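**Holiday Let Owners' Board > Reviews, Complaints & General Despair**

## Four stars out of five and the reason was the soap

### penzance_or_bust

Evening all. We let a one-bedroom flat in Brunton, mostly couples, mostly walkers, all of it through Inden. Just had our first four-star review after a long run of fives. I'll give it to you in full:

"Lovely flat, spotless, wonderful bed, very quiet. Host left a cake. Soap was a bit small."

That's it. They ate the cake. I know they ate the cake, the tin was in the sink.

Inden then sent me a cheery little message telling me my "guest delight score" had slipped and offering me tips for improving it. The first tip was to leave a cake.

Do I reply to the review? Do I buy bigger soap? Do I take up another line of work?

### gravel_drive

Don't reply. Anyone reading it will think the guest is a plonker. If you reply, they'll think you're both plonkers.

### brassmonkey77

Disagree. Always reply. One line, polite, dull as ditchwater. "Thank you for your kind words, we have passed on your comments about the soap." People book with owners who answer.

### gravel_drive

Passed them on to whom? She's the owner. She'd be passing them on to herself.

### brassmonkey77

The guest doesn't know that.

### gravel_drive

The listing has "hosted by owner" at the top of it. It's got a little badge.

### old_boiler

I stopped doing soap altogether four years ago. Liquid hand wash on the wall, refilled from a five-litre drum. Never had a word of complaint and I no longer have to peel a sliver of something lavender off the shower tray every changeover. Small soap is the worst of all worlds. You're paying for it to be used twice and then thrown away by you, personally, with a tissue.

### marsh_end_cottage

I tried the wall pumps. Guests nick them. You need a special key to get them off and they STILL nick them. Somebody out there has a cottage in their own spare room made entirely of my fittings.

Our reviews are 9 parts wifi to 1 part everything else anyway.

### penzance_or_bust

The soap came from Candska, in a box of 1000, which I thought was clever at the time. It's in the airing cupboard. I can't get at the airing. I've got until roughly the end of civilisation before I need to reorder, so buying bigger ones would mean admitting something to my husband.

### old_boiler

A thousand.

### penzance_or_bust

It was cheaper per soap.

### brassmonkey77

It always is.

### twoupanddown

I'm going to be the unpopular one. The guest has a point. I stay in a lot of lets for work, and the tiny soap says something. Everything else can be gorgeous, and then there's a thing the size of a postage stamp in a pleated wrapper and you feel you've been budgeted. I wouldn't knock a star off for it, mind. I'd just quietly think less of you.

### penzance_or_bust

Thank you, I'll have that embroidered.

### gravel_drive

Stars are broken on Inden anyway. Five means fine. Four means I found a body. There's no number for "very nice, soap a bit small", so people press four thinking they're being generous, as any normal person would, and then you drop down the search page behind a caravan.

I had a four once with the words "perfect in every way". I wrote to ask what would have made it a five, and the man said he didn't believe in fives. He'd had his honeymoon in Venice and that was a four.

### brassmonkey77

And how did you feel after writing to him?

### gravel_drive

Worse.

### marsh_end_cottage

Back on soap. Where does it sit? I ask because half our moans about "not enough toiletries" came from people who hadn't found them. We had them in a drawer. Guests won't open a drawer. They will go through your locked cupboard with a butter knife but they won't open a drawer in a bathroom.

### slate_and_sorrow

Same here, and I cured it with a basket. Ours is a one-bathroom place done up two winters ago by a builder who only knew the word "grey". Grey tiles, dark worktop, bowl basin sitting on top, tap coming out of the wall. Looks like the lair of a quite well-off villain. The basket is the only thing in there with any warmth to it and everyone goes straight for it, I assume out of relief.

I put one good-sized soap in, plus whatever bits I've got going. Keep it on the worktop near the corner. If it's out of splashing distance it stays decent for ages, if it's right by the tap it goes black round the bottom by Easter.

Basket and basin:

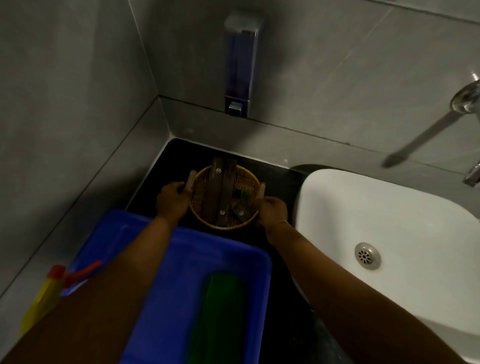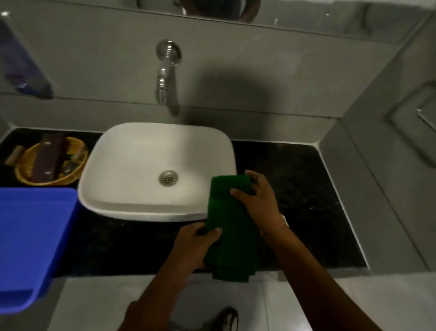 ### old_boiler

Nice basket. I have views on the basin.

### slate_and_sorrow

Everyone has views on the basin.

### old_boiler

A bowl on a worktop is just a normal basin with a new place to clean. There's the ring where it meets the stone, and there's the back of it, where you can't get your hand properly. I've got one in the upstairs let and I do round the back with an old toothbrush. My wife caught me talking to it.

### twoupanddown

As a guest: I love them. They feel like a treat. I wouldn't have one at home for money.

### old_boiler

No, because you'd have to do round the back.

### brassmonkey77

Hard water or soft, slate? We're on the chalk and anything dark is a nightmare. White marks on black stone by the second cup of tea. I wipe ours down with diluted vinegar and they come back for spite.

### slate_and_sorrow

Soft, thank heaven. And please don't put vinegar on stone, brass. It might be all right on some granite but it'll see off the sealant in the end, and if anybody's told you marble is granite you'll be left with a worktop like a sucked mint. Warm water, drop of washing up liquid, dry cloth after. The dry cloth is the whole job.

### brassmonkey77

I've used vinegar for years with no trouble.

### slate_and_sorrow

You've just told us about the trouble.

### brassmonkey77

That's the water.

### gravel_drive

Can we have a separate thread for vinegar? We had one in December and two people left the board.

### penzance_or_bust

I like the basket idea. I've got one that came with a hamper. Would you do one big soap and a load of the little Candska ones heaped round it? So it looks like plenty? I'm thinking of it as a harvest festival.

### marsh_end_cottage

Depends how many. A few looks generous. Up to 40 looks like you're trying to get rid of them.

### penzance_or_bust

I am trying to get rid of them.

### marsh_end_cottage

Then get them to take some home. Put a little card in: "please help yourself". People adore being told they can steal. It's the only way I ever shifted the shower caps.

### twoupanddown

Agree with the card but keep it short. I stayed in one place where the bathroom had more reading matter than the bookshelf. A card about the towels, a card about the septic tank, a card about the other card. There was a laminated poem regarding wet wipes.

### old_boiler

The septic tank card is non-negotiable and I'd do a poem if I thought it'd help.

### gravel_drive

While we're all here, has anyone used Restex for linen? They've started doing our end of the county. Price is fair but the rep kept calling my cottage "the unit".

### brassmonkey77

Used them for a season. Sheets lovely. Towels like being dried off with a doormat. Went back to doing my own.

### marsh_end_cottage

Had the opposite. Towels were grand, but the sheets kept coming back belonging to a hotel. I had guests asking which floor the spa was on.

### gravel_drive

So that's a recommendation for half of it, and you don't agree which half.

### old_boiler

Welcome to the board.

### slate_and_sorrow

We still use Restex for bath mats only, if that helps. No complaints, but there's not a lot that can go wrong with a bath mat.

### penzance_or_bust

Right, update. I went with brass and replied to the review. I put:

"Thank you so much for staying, and we're delighted you enjoyed the flat. We've taken your comments on board and have introduced a larger soap."

### gravel_drive

"Introduced". Like a beaver.

### brassmonkey77

Perfect. Dull, polite, shows you listen. You'll not regret it.

### penzance_or_bust

New guests left this morning. Five stars! Full review:

"Great stay, comfy and clean. Saw the comment about the soap and can confirm it is now a good size."

### brassmonkey77

I'd like it noted that I said reply.

### gravel_drive

It now comes up twice on her page. Anybody looking for a flat in Brunton is going to think there was an incident.

### twoupanddown

Did they take any of the little ones?

### penzance_or_bust

Two. And they left me half a bottle of shampoo, so I'm not sure which of us is ahead.

### marsh_end_cottage

You're meant to chuck that, by the way. You can't leave it for the next lot.

### penzance_or_bust

I wasn't going to leave it for the next lot. It's quite nice shampoo.

### old_boiler

Would anyone swap a quantity of small soaps for a five-litre drum of hand wash, coconut, barely started? I bought it without smelling it. Collection only, and I'll throw in a toothbrush.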